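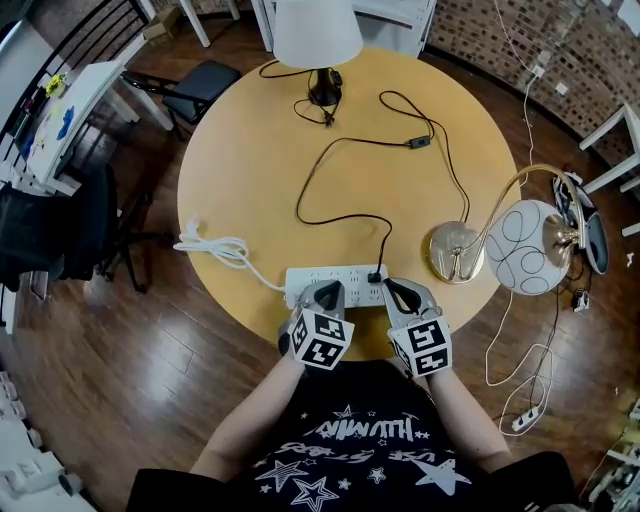
*White power strip on a round table, with a small black plug in the right-hand end.*

## Extension leads and power strips: common questions

Last updated 4 Jun 2024. These answers cover leads bought or hired from the McKinnon counter, and apply to homes and small offices.

**How many things can I plug into one strip?**

As many as there are sockets, provided the total load stays under the limit printed on the underside. Lamps, chargers and routers use very little. Heaters, kettles and tumble dryers should go straight into the wall.

**Can I plug one strip into another?**

No. Buy a longer lead or one with more sockets. The Plovach range goes up to 50 metres on a reel.

**Do I have to unwind a reel fully?**

Yes, for anything above a small load. A wound cable holds heat and the reel may trip – leave it unplugged until it has cooled, then press the reset button on the side.

**Is it safe to run a lead under a rug?**

No. Wear on the cable can't be seen there and heat can't get away. Run it along the skirting board with clips.

**What is the difference between the Zultix and the Ameteo strips?**

The Zultix strips have one switch for the whole unit. The Ameteo strips have a switch for each socket and cost a little more. Surge protection is an extra on both, so check the label.

**My lamp has a switch on its cable. Should I turn it off at the socket as well?**

For daily use the cable switch is fine. Turn off at the wall and pull the plug before you change a bulb or move the lamp to another room.

**Can I use an indoor strip outside?**

No, not even under cover. Ask for item 229, the outdoor lead with the sealed socket. We normally run low by October and restock once.

**The plug feels warm. Is that normal?**

Slightly warm under load is normal. If it is too hot to hold, or there are brown marks on the pins, stop using it.

**Can you replace the fuse for me?**

Yes, at the counter, while you wait. We carry 3 amp and 13 amp fuses.

**How do I return a faulty lead?**

Bring it in with the receipt, or quote form 808 if you ordered by post. Cut or taped cables can't be exchanged – we can take them for recycling.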